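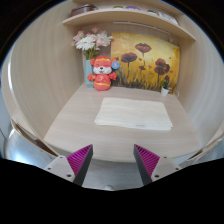 Matilde Serrano was still drying her hands when she opened the door, and before I had my coat off she had told me about her sister's bad knee, the price of stamps, and why she would never again buy a shelf without standing in front of it first.

"You have to stand there and be quiet with it for a minute," she said, leading me down the hall. "A shelf will tell you what it wants, and I know how that sounds, but I'm too old to be embarrassed."

Serrano taught art to children for 30 years, and since retiring she has helped friends, and then friends of friends, put their small rooms in order. She calls it "fussing." She doesn't charge for it, although she has been known to accept soup. I had come to talk about alcoves, a subject on which she has more opinions than most people have on anything, and we sat down in front of hers with a pot of coffee and a plate of almond cookies between us.

The alcove was put in last June by Bakke, a small joinery shop across the river, in a pale wood grain that she went back and forth over for weeks. She had first wanted something dark. The whole job, with the light strip under the shelf, came to $2869, a number she recites the way other people recite a phone number.

"I nearly fell off my chair," she said. "But I'd been living with a wobbly bookcase for 41 years! I divided the one by the other and felt much better."

The poppies came before the alcove, and really the alcove was built for the poppies. The canvas hung in her stairwell for ages, where you passed it with an armful of laundry and never gave it a second look. Now it leans against the back wall, all that golden yellow and ochre with the dark red flowers standing up in it, and she has no plans to hang it.

"I like a picture that leans," she said. "It looks as if it has just come in and sat down. And if I get tired of it I can swap it for another without getting the hammer out. I haven't gotten tired of it, mind you. I always look at the bud first, the little one under the middle flower. I used to tell the children to paint one thing that hasn't happened yet, and there it is."

She is firm about the plant, which has to be small and has to sit a little in front of the painting, down toward one corner. A white pot is best, she thinks, because it doesn't argue with anybody. Hers stands so that its short leaves cross over the painted grass, and she turns it every few days when she does her watering.

"People line everything up like a school photograph," she said. "Let things overlap! That's how a garden does it."

The shelf across the top is a looser affair. She keeps the dark brown box with the rounded lid up there and wouldn't be drawn on what is inside ("letters, mostly, and you may leave it at that"). Farther along are the little round things, green and purple, that she likes for their color and moves whenever she dusts. I asked whether there was a rule for how many to put out. She thought about it for quite a while, long enough for me to eat another cookie.

"No," she said at last. "But if I have to lift more than 6 things to wipe a shelf, I don't wipe it. So there's your rule, I suppose."

And the cords? I have never managed to hide a cord in my life, and I said so. She laughed and patted my arm.

"I coil them up and lay them by the wall, and then I get on with my day. A room has electricity in it. Everyone who visits me knows that already."

Before I left she asked about my own front room, and I admitted to a deep shelf that holds junk mail and one candle. She wanted the measurements. I didn't have them, so she wrote her number on the back of an envelope and told me to call once I'd found a tape measure, and to bring a picture I liked, any picture, as long as it could lean.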